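Ferkside Sports Tech Module - Project Report (group version, final-ish)

Serve line calls in badminton: can a cheap setup help the umpire?

Aim
Club badminton at Ferkside has line judges for finals only. Everything else, players call their own. Arguments. We wanted to see if two cheap cameras and the Zotine tracking software could call the short service line well enough for league matches.

What we did
Filmed 3 evenings at the Gwynne hall in October, from 7 pm. Cameras on tripods, one each side of the net post. Total of 342 serves. Each one marked by hand by two of us, seperately, then compared. Where we disagreed we threw the serve out, which left 313. Lighting at Gwynne is bad near court two, shuttle goes missing against the white wall. Moved the tripods once, had to recalibrate everything, lost most of an hour.

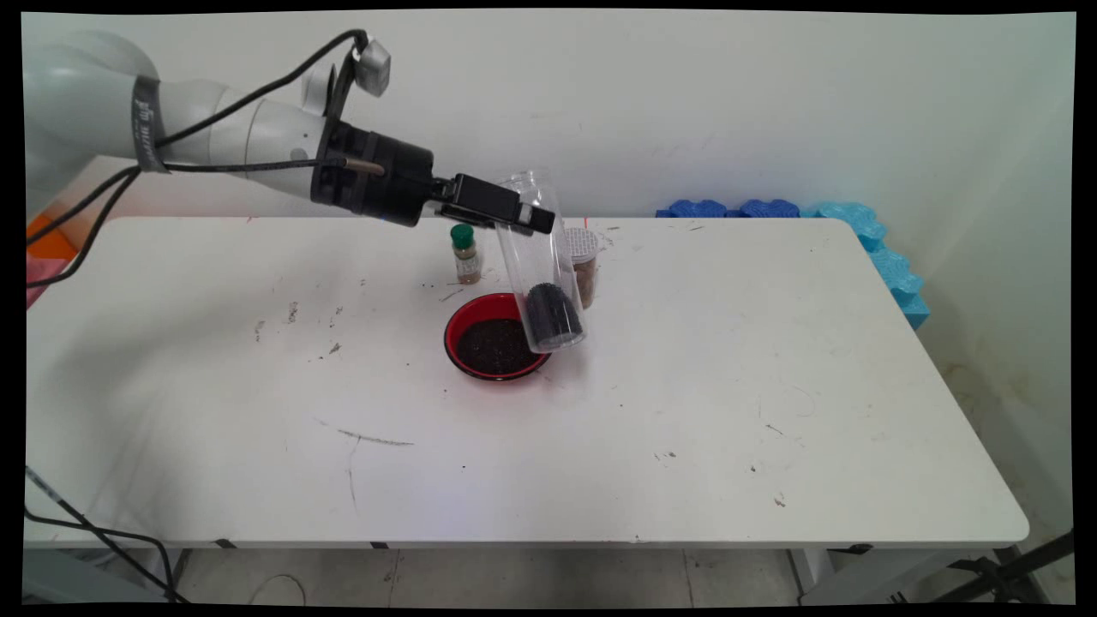

Fig. 1. Container tilted over the red-rimmed bowl.

Results
Software agreed with us on most clear serves, in or out. Close ones much worse. Feather shuttles easier to track than plastic ones, didnt expect that. Processing slow on the Kodis laptop, far too slow for a live call. Some 800 frames had to be fixed manually.

Problems
Only one hall. Only club players. Our own marking is not perfect either, we are not umpires. No doubles, ran out of time.

Next
Faster frame rate before anything else. Try a darker backdrop behind court two. Ask the league if a delayed call between points would even be allowed, still waiting on an answer.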